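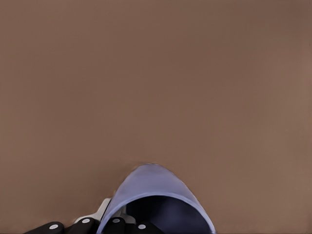

A reader wrote to me that my last post was too hard on fonts, and that if a small sign does not show on the screen, the fault is with the person who typed it. I have thought about this in the evenings and I still see it a little differently.

My problem started with the arrows. I keep the bus timetable page for Bivberg, where I live, and for Clinach, the next village on the line. It is a simple page. For every stop I put an arrow to show the direction, and for the stops where you must change I used the arrow that turns back to the left. On my computer all of them were thin and black. On my phone the turning arrow became a blue square with a white arrow inside, and the others stayed thin. It looked as if I wanted to shout about the change at Clinach.

At first I believed I had copied two different signs. I had copied the same one. Some characters are older than emoji and have two faces, one for text and one in color, and the program decides which face you get. There is a way to ask for the text face. You put an invisible character directly after the sign, and it is called variation selector 15. For the color face it is selector 16. I had never heard of them, and I have made web pages for many years.

So I went through the page and added the selector after each arrow. There were 78 of them. It took me until after midnight, because you cannot see what you have typed and I lost my place two times.

Now the phone shows it correctly. The editor I use, Skiven, is less happy. It counts the invisible character as a real one, so my columns do not line up when I work on them. I also tried Ishida, a free font with more than 400 arrows in it, and there the columns are fine, but the numbers are too narrow for my eyes.

My reader is right that I typed it. But I typed an arrow, and I think it is fair to expect an arrow of the same kind everywhere. If somebody knows an editor that shows the selectors as a small dot or a gray box, please write to me. I have still the winter timetable to do, and it has 5 more stops.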